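grasp planner thread, 2020-10-23. long day, bear with me

1/ new Sollau build is on the arm. wrist cam view:

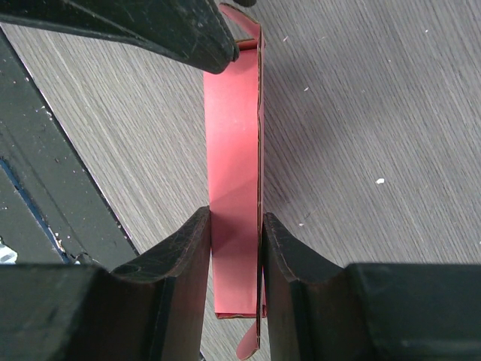

pink folded carton between the fingers, end flaps sticking out

2/ cartons like this are horrible for the pose estimator. Paler fits one clean box, then a loose flap turns up and it decides the box is longer than it is. grasp point slides off towards the end

3/ fix for now — mask out anything thin past the squared end before fitting. crude. 4 lines of code, most of a day to find them

4/ also the gripper fingers were leaking into the depth mask again. static mask was from March, fingers have been remounted since. regenerated it, commited

5/ replayed all 1262 logged grasps overnight. around 200 change their grasp point, mostly folded stuff. havent looked at every one yet

6/ force limit still hand set per item in Kultton. want it from the planner, card creases so easily

7/ next: closing speed. then the Ogura port, which I keep putting off

8/ config is in the repo under grasp/thin — shout if it breaks yours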